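Bench notebook – equipment planning, second arm cell
Tuesday, May 1, 2018
Entry by A. Gautam. Copies to Ilari, Meenakshi, Lalit J.

Purpose: settle what goes on the August purchase request and what can wait until the next round. Lalit Singhal wants one sheet of paper from us with no options on it. The notes that follow are the long version.

Starting position. The existing cell (two arms, one table) is booked solid and will stay so through the summer. The Stotance work needs the same hardware. Sharing was tried on paper and does not fit: changeover eats most of a morning once recalibration is included.

Quotes in hand:
Wimer – arms and controllers, lead time 14 weeks
Cinico – grippers and spare fingers only, lead time 8 weeks
Tiwari – table, mounting plates, cable guides, no firm date yet

Wimer's lead time sets the order of everything. If the request slips past August the arms arrive after the Stotance start and we are back to sharing.

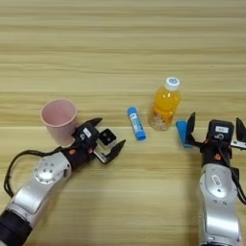

Gripper stroke is the item I keep changing my mind on. Cinico offer a wide version and a standard one, and the wide one adds 1,376 to the order for the full set including spares. Ilari's argument for wide is that we should buy once. Mine for standard is that most of our parts are narrow, and long travel costs cycle time on every pick. The current test set covers both ends well enough to decide on: the pink tumbler and the juice bottle are the fat items, the glue stick and the little blue piece by the right gripper are the thin ones. If standard jaws will take the tumbler by the body with margin to spare, the wide version comes off the list. Meenakshi to put calipers on all of the objects and write the figures in here, not on a sticky note.

Meenakshi also asks that fingers be quoted separately from bodies. Agreed. We wear out pads and never bodies, and the present quote bundles them so the unit price of a finger cannot be read off it. Lalit J. to go back to Cinico.

Cables. No money was set aside for this last time and it shows. Present routing leaves a free loop at the wrist of the left arm, standing well out to the side. It needs allowing for in any reach plan, and it is one more thing to catch on a tall object. Tiwari list a clip-on guide. Add a set per arm, plus one spare set. Check that the clip fits over the round joint cap before ordering – the drawing they sent gives no clearance.
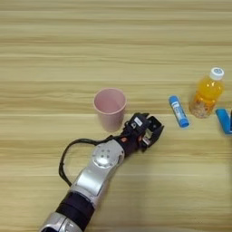

Left arm, gripper next to the tumbler, nothing held. Note cable loop.

Table. Same top as now, plain wood, same height. I looked at an aluminium plate and dropped it: glare, cost, and we would lose comparability with the existing cell. Ilari disagrees about comparability. Left as wood unless he puts something in writing.

Spares. Propose 15 per cent of the hardware line, held back and not spent at order time. Lalit Singhal will try to trim this. The case for it is downtime: with a Wimer lead time like the one quoted, a dead controller stops the cell for most of a term.

Left off deliberately: force sensing at the wrist, third arm, second table. All three can be added later without rework provided the mounting plate has the extra hole pattern. Ask Tiwari to confirm the pattern in the quote itself.

Open:
Caliper figures – Meenakshi
Split finger price – Lalit J.
Clip clearance and firm date from Tiwari – me
Floor loading for the second position – Ilari
Does the Wimer price include the teach pendant? The quote is silent. Assume no until told otherwise.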